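Urnutport Workshop
Home Projects FAQ Tool Bookings Contact

Mivino hand-held grippers: frequently asked questions

Last updated May 24, 2020

What is the Mivino build?

A pair of grippers you hold in your hands and use to record how a job is done, so a robot arm can be trained on it later. We build them in the shared workshop at Urnutport. Veronika Fekete started the project and still looks after the drawings.

Do I need a robot arm to join in?

No. Most of us don't have one at home. You can build the grippers, record with them and leave the arm side to the people who work on Zetunik, which is our name for the training code.

What does a pair cost to build?

My last pair came to 200 dollars in parts, before the camera. The printed parts are cheap. Most of the money goes on bearings and the electronics. If you ruin a few prints you will spend more, but I would still be surprised if you reached 300.

How are the fingers made?

They are printed flat on their side, with the curve running along the bed. Printed upright they split between layers the first time you squeeze hard. The pads are glued on afterward. Rough up both faces with sandpaper, leave the glue overnight, and don't test them early.

Why is there a cube with patterns on each gripper?

The patterns are markers that the tracking software looks for. It works out where the gripper is and which way it is turned from whichever faces it can see. Print them on matte paper. Glossy paper catches the ceiling lights and the tracking drops out.

What should I practice on?

Cloth. It is harder than blocks or cups, and you learn quickly how much squeeze you are using. Pick it up, move it, put it down, and try to use both hands about as you would without the grippers.
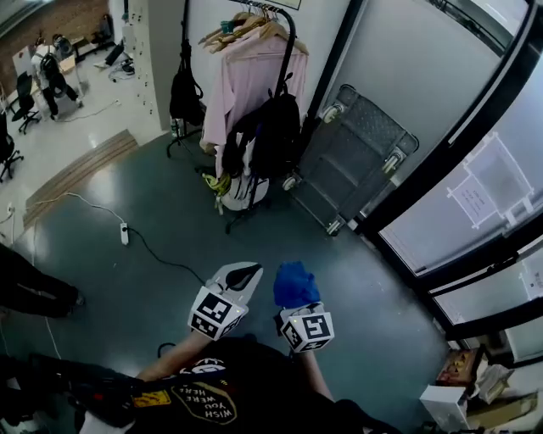

Keep each recording under 60 seconds to start with. Long ones are slow to check, and one bad grab in the middle means cutting the file by hand.

My arms get tired. Is that normal?

Yes. Take a break between sets. The new handle is lighter – the Fuchs handle, named after the cat – and the files will be up in June.

The two grippers get mixed up in the software. What now?

You have probably used the same marker set twice. Each hand needs its own. Sheet 1 is for the left and sheet 2 for the right. Reprint the wrong one and run the calibration again.

Can I book the floor space?

Yes, through Tool Bookings. Tape down any cable that crosses the walkway if you will be there a while, and put the power strips back on the shelf when you leave.

Can I sell grippers made from your files?

Ask Veronika first. For your own use, go ahead.

Back to top Projects Contact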